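Bedroom Folding and Bed Making -- Call for Participants

Birkusia is looking for people to take part in paid sessions on everyday bedroom chores: picking up clothes, folding them, and leaving the bed in order. The sessions start in February and are held at our Dalen rooms.
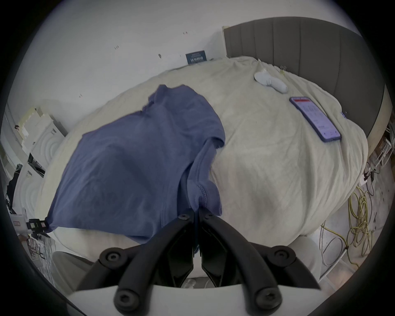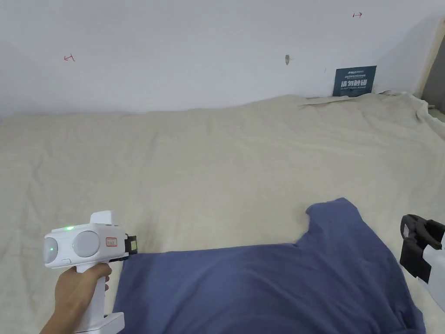
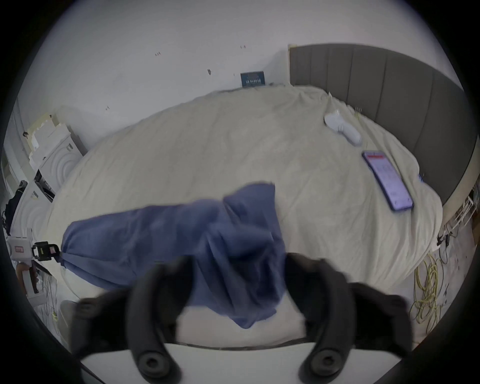
Posted by the Participant Coordinator
Birkusia Home Tasks Group, Dalen

What you will do

You will work at a bed in a furnished room and deal with the clothes on it. Most of them are ordinary things such as short-sleeved T-shirts. Some start out in a heap in the middle of the duvet, some are half off the mattress, and some are partly folded already. You pick up each item, lay it flat, fold it, and put it on the pile at the foot of the bed. When the clothes are finished you straighten the duvet and move on to the next round.

Small personal items such as a phone may be on the bed while you work. Leave them where they are unless the task sheet for that round tells you to move them.

We are interested in how people ordinarily do this at home. There is no correct fold. If you fold a T-shirt in thirds, fold it in thirds. If you fold it in half twice and call it done, do that. The one thing we ask is that you keep to the same method within a round, so that the rounds can be compared.

Who can apply

You should be 18 or older and comfortable standing for up to half an hour at a time. You will be bending over a bed and reaching across it, so please do not sign up if you have a back or shoulder problem that this would make worse. Left-handed people are very welcome -- we had too few of them in the last round of sessions.

You do not need any experience with laundry, hotel or care work. People who have it are also welcome, but we ask you to say so on the form.

You need to be able to follow a short written task sheet in English. If you use reading glasses, bring them.

Time and place

Each participant attends 5 sessions. A session lasts two hours, with a break in the middle. Morning sessions begin at 9:30 and afternoon sessions at 1:30. You may take two sessions on the same day but no more than that.

Sessions are held in Room 103 of the Plitora building in Dalen. The entrance is on the parking lot side. There is an elevator, but the room is on the ground floor and you will not need it. Water and tea are provided. Bring your own lunch if you are staying for both sessions.

We have 32 places. Places are filled in the order in which complete forms come in, except that we hold a few back to keep a mix of ages.

Payment

Payment is 2,000 giluvari points for the full set of sessions, credited to your Giluvari account within two weeks of the last one. Points can be exchanged for grocery or transit vouchers. If you have to stop early, you are paid for each session you completed. Travel is not paid separately.

What to wear and bring

Wear something you can move in. Long necklaces and loose scarves catch on the bedding, so please leave them at home or take them off before you start. Hands should be clean and free of cream or oil, which marks pale fabric. Shoes stay on. Coats and bags go on the rack by the door.

In the room

Please respect any "do not touch" signs. Do not sit or lie on the bed between rounds. If a garment is torn or stained, put it aside and tell the session lead, who will swap it.

Recording

Sessions are recorded. You will get a consent form to read before your first session and can ask questions about it by email or in person. You may withdraw at any point, including after you have signed.

How to apply

Fill out the short form at the Plitora front desk or ask for a copy by email through the Birkusia contact page. Give your age group, your usual hand, and at least three times when you could attend. We reply to every complete form within a week. Forms without times go to the bottom of the list.

If you took part last year you may apply again, but first-time participants are placed first.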